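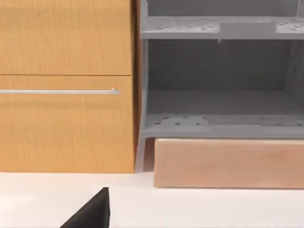
mossyboots: I'd leave the orange alone for a year before you do anything. I mean it. We painted ours the first September we were in and I've been touching up chips ever since.

Thread: Honey-coloured kitchen, do I paint it or live with it?
Posted 2025-09-27

tealeaf_84 (original poster): Thanks mossyboots, that was quick! For everyone else, the background is that we've just moved into a house on the edge of Gumport and the kitchen is wood, wood and more wood. Very warm, very orange, lots of grain, long bar handles. My other half loves it. I come down in the morning and feel like I've walked into a sauna. We've got 12 doors and drawer fronts to do if we paint, and I've got two weeks off work coming up, so it's sort of now or never (or now or next summer, anyway). Budget is small. Has anyone painted theirs and been glad of it?

gratedcheese: Yes and yes. Did mine in a dark green and I still grin when I go in to put the kettle on. The trick is all in the cleaning. Kitchen doors are greasy even when you think they aren't, especially near the cooker. I used sugar soap, then went over them again with sugar soap, then plain water, then left the lot overnight. Primer next day. If you rush that bit the paint comes off with your thumbnail.

mossyboots: We did clean ours though. That's what annoys me. Sugar soap, sanding, the good primer, the lot. It's the drawer you open forty times a day that goes, the cutlery one. The cupboard with the fondue set in it still looks perfect.

gratedcheese: What did you use on top?

mossyboots: Ordinary eggshell. I know, I know.

gratedcheese: Well there you are then! Eggshell is lovely on a skirting board but I wouldn't put it on a drawer front. You want a proper cupboard paint. I used the Zultico one and it's gone like a rock. Stinks for two days, mind, so do it while you can still have the windows open.

planktonic: Sorry but I'm going to disagree with the whole lot of you. Real wood is the one thing you can't buy cheaply any more and everybody wants to cover it up. Ten years ago it was all cream, then it was all grey, now they're all stripping the grey off and moaning about how long it takes. I spent most of a bank holiday with a scraper getting somebody else's grey out of the mouldings. Never again.

tealeaf_84: I do feel a bit guilty about it, planktonic. If it was walnut or something I wouldn't dream of it. It's just SO orange.

planktonic: Orange is mostly the varnish, though. Old varnish yellows. Take one door off, one that doesn't matter, sand the back of it down to bare wood and see what colour you've got. You might be pleasantly surprised. Then a matt oil over the top and it looks like a different kitchen. If you hate it you can still paint it, and you've done half your sanding already.

harbourlights2: Check it is solid before you go at it with a sander!! Ours turned out to be veneer and I went straight through it on the first corner. There's a beige patch there to this day, behind a tea towel.

tealeaf_84: Ooh. How do you tell?

harbourlights2: Look at the edges. If the grain carries on from the front round over the top edge, it's probably solid. If there's a line, or the pattern just stops and starts again, it's veneer. Look on the inside as well, and if the inside pattern is nothing like the outside then I'd be suspicious. You can still sand veneer, but by hand, with fine paper, and stop the second you get bored.

biscuit_tin: Can I be boring and ask what colour the walls are? We had an orange kitchen in our last place and it was magnolia walls making it worse. Yellow next to orange, everything looked like custard. We painted the walls a soft bluey green and the wood calmed right down. Cost us £30 and an afternoon.

tealeaf_84: Magnolia. Of course it's magnolia.

biscuit_tin: Ha! Start there then. And change your bulbs, if they're the warm yellow ones. Neutral white made more difference than I'd have believed.

gratedcheese: I'll give you that, walls first is sensible. I still say green cupboards though.

mossyboots: What about handles? I swapped mine for some Lunden knobs thinking it would be a ten minute job and of course the old holes didn't line up. Filling holes is fine if you're painting, but if you're keeping the wood showing you'll see every one.

planktonic: Yes, measure between the centres of the screws and buy the same again. Or leave the handles alone. Plain bar handles don't date much.

harbourlights2: Anyone know if Hsu still do the tinted oils? I used their white one on a pine dresser and it took the yellow right off. Two thin coats, wipe the extra off after a few minutes or it goes tacky. And lay your oily rags out flat outside to dry, don't bundle them up in the bin, they can catch fire on their own.

gratedcheese: They do, but the tin's got smaller and the price hasn't.

tealeaf_84: Right, so I've just been and looked at the edges and I still can't decide whether there's a line or not, so I'm going to have another go in daylight. Plan is walls first, bluey green, new bulbs, then one sacrificial door from the cupboard by the back step. Other half is delighted and thinks he's won. He hasn't seen the green I've got in mind.

mossyboots: Post the colour when you've picked it. I've still got a cutlery drawer to redo.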